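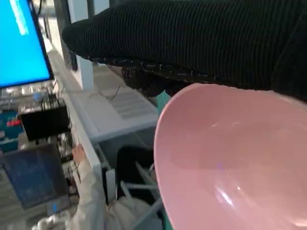 A pale pink plastic bowl with a wide rim.

# Sarkby shop's mixing bowl rule survives another August

SARKBY: The annual pudding swap will go ahead this August under the bowl rule, despite a petition to scrap it that drew 40 signatures, several in the same handwriting.

The rule, brought in after the great trifle mix-up of 2017, says every entry must arrive in a plain bowl with no name on it. Entrants say they can't get their bowls back. Organisers say that is what the pink sticker is for, and that people keep peeling it off to see what colour is underneath.

Van Beek, the hardware shop on the main street, has taken no side, though it has moved its plastic bowls to the front window and put the price up by a dollar.

Last year's swap drew 120 puddings and about 3000 flies. Pavlova won, as it has every year, and the runner-up was also pavlova. A proposal for a separate pavlova class was put off until after lunch and hasn't been heard of again.

Entries close at noon. Anyone still missing a bowl from last year can look through the pile behind the hall, where the lids are kept in a different box.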